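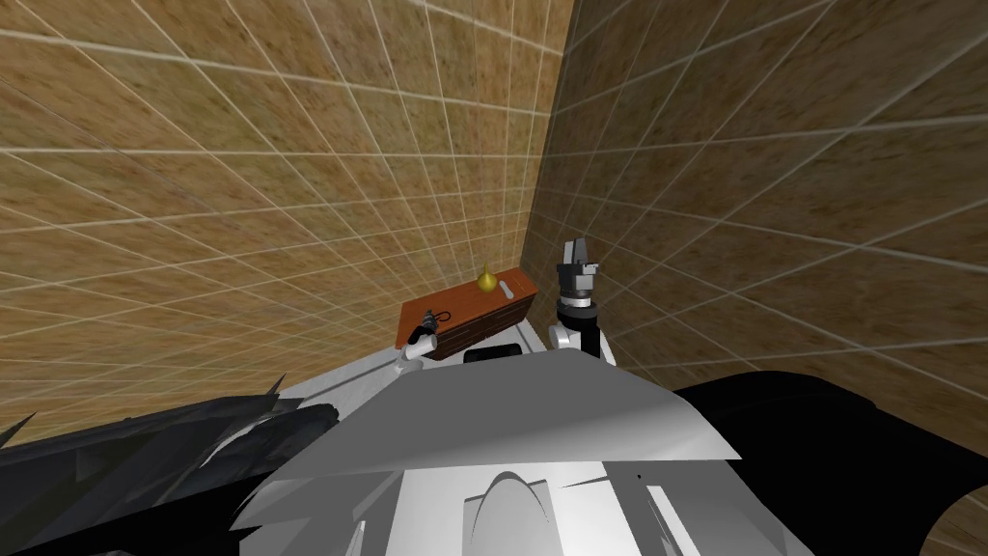
Page 5 of 16

Old free ports: where did the rules for ordinary residents come from?

Uzma Hashmi
I've been reading about port cities that were run by several countries at once, and I'm completely hooked! What I can't find is anything on daily life. If you ran a bakery in a place with three post offices and two kinds of money, whose court did you go to when a customer didn't pay? Any books or archives welcome – I have all of May free to read.

Cavis
Great topic! It usually came down to your nationality. In a lot of these places foreigners were judged by their own consul, or later by a mixed court with judges from several countries, and local people went to local courts. So the baker's passport mattered, and so did the customer's. Try old consular records first. They're full of small debts, noisy neighbors and fights over walls (I once read 37 pages on a single drain and loved every one). Look for city directories too – the ads in the back tell you which coins the shops took.

Prukstead
just search trieste, lots of stuff on there

Maldonado
Trieste is fun, but the Free Territory only started after the Second World War, so it's a different setup from the older consular cities. For those I'd look at Shanghai's International Settlement. It had its own council and police, and plenty of residents wrote memoirs. Ask your library about interlibrary loan, mine got me a wonderful one in 16 days!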